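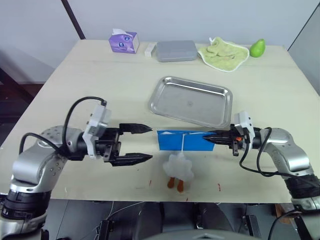

Figure 4. Head camera view in Velard Planner, with both arms over the table and the objects set out.

4.3 Setting up the perception layer

By now you should have both arms homed and the head camera streaming. In this section we teach the planner what is on your table, so that it can work out which objects are worth reaching for and which should be left well alone. It takes a little patience the first time, so do put the kettle on!

1. Open the Scene tab and choose New scene. Give it a name you will recognise in a month's time ("test2" always seems a good idea on the day).

2. Put a good mixture on the table. We like a shiny tray, a soft towel, a pear, a tissue box and a plush toy or two, as in Figure 4, which gives the detector hard edges, soft edges and a reflection to think about.

3. Press Detect. Outlines appear over the live view, each with a score beside it. Click any outline to rename it, or drag its corners if it has wandered off the object.

4. Set Surface height by clicking three bare spots on the tabletop, well spread out. Please don't click on the tray - the planner will take its rim for the table and lift every grasp accordingly.

5. Under Arms, tick Shared workspace and set Minimum separation to 98 mm. The planner will then refuse any pair of paths that brings the two grippers closer than this.

6. Press Plan only and watch the ghost arms play through the motion. When you are happy, press Run.

Note: Polished metal can produce a second, ghostly outline where it reflects the lights. Select the false one and choose Ignore region. Ivars Mockus wrote a longer piece on reflections in Appendix C, and it is well worth a read.

Note: String, ribbons and labels are not tracked separately. If two objects are tied together, select both and choose Link, so they are planned as one.

Caution: Keep your hands off the table while Run is lit. Pausing in the software lets the current move finish first, so always use the stop button if you need the arms to halt at once.

If Plan only returns error 222, the target is out of reach for the chosen arm. Switch arms in the drop-down list, or move the object nearer the middle and press Detect again.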